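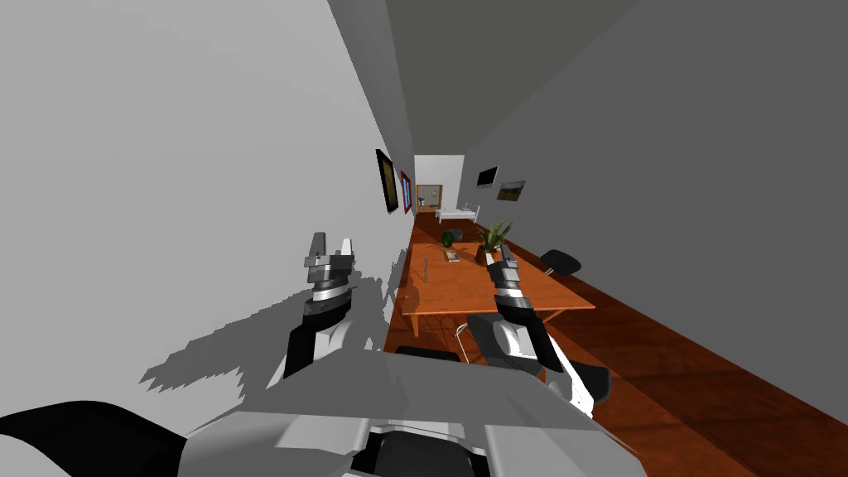 Framed pictures hung at about the same height on a light gray wall.

Picture rail
Last updated: April
By the Falness House Guide editors

A picture rail is a strip of molding fixed along the upper part of a wall so that pictures can be hung from it on hooks, with no nails driven into the wall itself. It is one of the most useful details an old house can have, and it is a pleasure to see it coming back.

Origins
Before rails were common, people hung pictures from nails driven straight into plaster, which cracked and crumbled easily. Hanging from a rail spread quickly through the 1800s, as factory-cut molding became cheap enough for ordinary homes. The rail also split the wall into bands, with wallpaper below and a paler frieze above, and decorators made wonderful use of both!

Form
The top edge of the rail is rounded and stands a little away from the wall, leaving a groove. An S-shaped hook drops over this edge, and a cord, chain or wire runs down from the hook to the frame. Pine was the usual material, painted to match the trim, though oak and plaster versions exist. In rooms with high ceilings the rail sits well below the cornice. In lower rooms it is often pushed right up against the ceiling.

The old town of Imholm is a delight for anyone who likes moldings. A survey of its row houses listed 1,398 rooms with the original rail in place, and found 28 different profiles, 3 of them seen nowhere else in the district. The deepest, called the Cárdenas after the mill that cut it, has a double bead along the bottom and will take very heavy frames.

Hanging
A single cord makes a neat triangle above the frame but lets it tilt sideways. Two cords, each on its own hook, keep it level and share the weight. Frames hung this way lean forward slightly at the top, which helps to cut glare on glass.

Decline and return
Lower ceilings and plain drywall pushed the rail out of most new homes after the 1930s, and many old ones were torn down during remodeling. Museums and galleries kept the idea alive with slim metal tracks. The Ikero track, a 30 mm aluminum strip, works on the same principle and can be painted over.

See also: Chair rail; Cornice; Plate rail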